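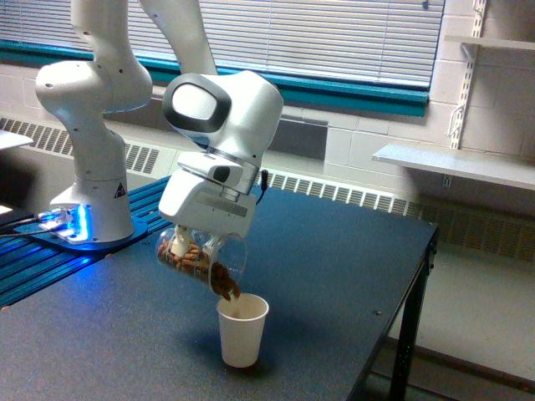
Against the Five-Star Everything

Last month my dentist's office sent me a text message asking how likely I was to recommend my filling to a friend. The scale went from zero to ten. I had been home for less than an hour and half my face was still numb. I gave it an eight, and the next morning a second message arrived asking what they could have done to earn a ten.

I have thought about that question more than it deserves. What could they have done? It was a filling. The tooth had a hole in it and then it didn't. I suppose they could have played different music.

We are now asked to rate nearly everything we pay for and a good deal that we don't. I've been asked to score a phone call in which I canceled a service, a public restroom, a parking garage, and a sympathy card. The bank wants to know how I felt about depositing a check. The argument for all of this is always the same one, and it sounds fair enough: businesses can't get better unless customers speak up, and other customers deserve to know what they're getting into. I used to believe it. I now believe very little of it, and I'd like to set down why.

Start with the numbers themselves. A five-point scale ought to have a middle, and the middle ought to be three. Try giving somebody a three. I did this with a driver two years ago, a perfectly decent man who got me to the station in a perfectly decent car, and the app asked me to pick from a list of things that had gone wrong. Nothing had gone wrong. Three was what I meant. I went back and changed it to a five and felt I'd been made to sign something.

My neighbor Marisol Lozano drove for one of those companies for a year and a half, and she laughed at me when I told her this. A four was a bad mark, as she explained it, and a few of them close together meant an email with a worried tone. So the scale that looks as if it has five steps has two. There is five, and there is a complaint. Everyone who works under it knows this and most of the people using it have been slow to catch on.

Once every decent thing is a five, the number tells you nothing. I went shopping for a kettle in January and looked through the first page of results on a big site. All of them were rated between four and a half and four point eight. One was a Kiter with 4000 reviews behind it, and beside it was a nearly identical one with 76. I read far more of these reviews than I'm proud of. A great many had been written the day the box arrived. "Haven't used it yet but looks great, five stars." Several were about the delivery. One was about a different kettle.

I bought the Kiter. It's fine. The lid sticks.

People who defend reviews usually say at this point that you have to read the bad ones, because that's where the truth is. I'm not so sure. The bad ones are written by people who are angry, and angry people are no more reliable about kettles than happy people are. There is a small restaurant in Cametthorpe called Bedoya, where I've eaten for years, and its worst review is from a man who came on a night it was closed. He gave it one star for being closed. It has 128 reviews in all, and his is pinned near the top because other readers found it "helpful." Elvira Agudelo, the owner, has asked to have it taken down and been told that it reflects a genuine customer experience.

She says what bothers her most is how people eat now. They order the two dishes that show up in the reviews and photograph them, and they'll send back something else because it doesn't look like what they saw on their phone. She took a very good lamb stew off the menu because it was brown. I can't prove that ratings killed the stew. I do miss it.

The usual reply is that things were worse before. You walked into a strange town and took your chances with whatever was next to the gas station, and you had no way to know that the plumber was a crook. There's something to this, and I don't want to pretend that 1985 was a golden age of plumbing. But we did have a way to know about the plumber. We asked somebody. The person we asked had a name and lived down the road and would have to look at us again if the advice was bad. When Gillespie MacRitchie at the hardware store told my father not to hire a certain roofer, he was putting a little of his own standing on the table. A stranger called "happyhome76" is risking nothing at all, and may well be the roofer.

I tried a small experiment with myself this spring. I decided to go three months without looking at a rating before buying or booking anything, and without leaving one. It was harder than I expected, mostly in the first two weeks, when I'd find my thumb sliding down the page on its own. I had one awful haircut. I stayed in a motel with a humming ice machine outside the door. I also found a shoe repair place I'd walked past for ten years, and a piano tuner, Smaranda Văduva, who has no website and told me bluntly that my piano wasn't worth the money I was about to give her. I can't think of a review system that would have rewarded her for saying that.

Was I better off in the end? I don't know. About the same, I'd guess, which should worry the people who sell us all this guidance. If 146 strangers and a decimal point get me to the same place as my own two eyes and a question over the fence, then what did I trade those evenings of scrolling for?

There are cases where I'd give way. I want to know if a car seat fails in a crash, or if a surgeon has been sued six times. But those are matters for tests and public records, and a page of stars is a poor stand-in for either. I worry that having the stars makes us lazier about asking for the records. A town that can look up how everybody "feels" about the nursing home may stop reading the inspection report – and the inspection report is the one that mentions the stairs.

As for the dentist, I did write back. I said the filling was good, that an eight was a high mark, and that I had no suggestions. A reply came within seconds, thanking me for my feedback and asking me to rate how well my concern had been handled.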